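Birnico library to close for roof work

The public library in Birnico will close in August while crews replace the roof over the reading room and the children's section. The work is expected to take 13 weeks, the town said in a notice posted at the front desk.

Leaks first showed up last winter near the local history shelves. Staff moved 1110 books to the basement of the Petersen Building, where they will stay until the job is finished. A few water-stained atlases have been sent out for repair.

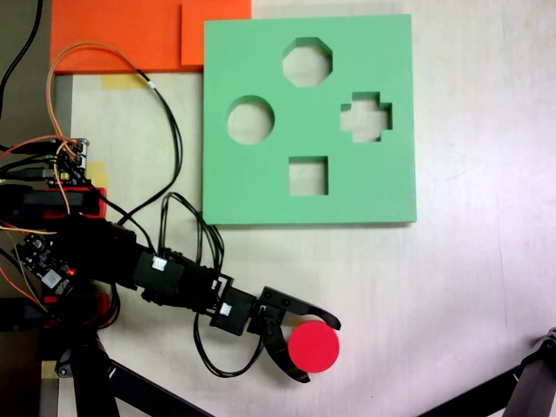 Borrowers can pick up holds at the Drasano branch, which will stay open until 7 p.m. during the closure. Items already checked out will be renewed automatically, and no late fees will be charged until the main building reopens. The book drop on the parking lot side will be locked.

Branch manager Mareike Wunderlich said the Drasano location has room for almost 70 people and may get crowded after school. Story time will move to the community hall on Esia Street and will start at 10 a.m. as usual. Families need to sign up in advance.

The new roof will also have more insulation and two larger skylights. Parking on the north side of the library will be limited while the crane is on site. The bus stop out front will not move.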